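Home Organizing Basics, Notes for Session 4
Adom Lamptey
5 October 2022

Okay, so last time we got through the sorting piles and I promised we'd get to bins, which is the part everybody actually signs up for. I know some of you have already been shopping (I saw the bags!). Please keep your receipts until you've read these notes.

My rule from September still stands: the bin comes last. Sort first, then look at the pile, then pick something to hold it. When I moved into the Sarnmont apartment I did it backwards and bought a whole set of matching bins on the first weekend, and half of them were too tall for the shelves. I used two of those as footstools for a year.

Start with the size of the group. I like to lay everything out on a table next to the bin before a single thing goes in. Go slow here. If you drop things in as you find them you'll never notice that the toy fruit and the desk supplies are living together, and then one day you need an eraser and you're digging through a play kitchen. Ask yourself who will be reaching for each thing, and where that person is standing when they want it.

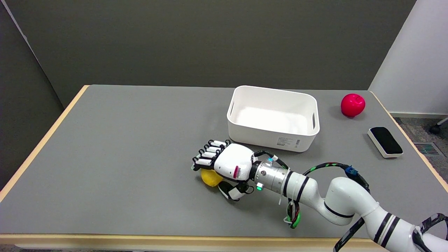
Then think about handles. Cutouts on the short sides are my favorite for anything that gets pulled off a shelf and carried to another room, because you can grab both ends and keep the thing level. If it's going on a deep shelf, turn it so a short side faces out and you can pull it with one hand. Lids are a separate argument and we had it in session 2, so I'll only repeat that a lid on something you open every day ends up on the floor behind the door.

White or clear? People ask me this every single time. Clear is great up high where you can't look in from the top. White looks calmer on an open shelf, and small things show up nicely against a white bottom – crayons, play food, that one puzzle piece. It does show marker smudges, so keep a damp cloth handy and don't fuss about it too much.

Peel the store label off before you put your own on. I mean it! Barcode stickers come off easier on the first day than after a summer in the garage. Warm the sticker with a hair dryer, lift a corner with your fingernail, and rub whatever's left with a little cooking oil. Wash the oil off with dish soap or your new label will slide.

For your own labels, use the word the people in your house use. My sister's kids call all their play food "dinner," so the bin says DINNER. It works.

For next time: pick one drawer or one shelf, no bigger, and bring a list of what was in it and the groups you ended up with. Measure the depth of the shelf as well as the width (everyone forgets depth). If a group only has 6 things in it, try a tray or a shoebox before you spend any money.

We're in the Quansah room again, same time. Bring a tape measure and a marker.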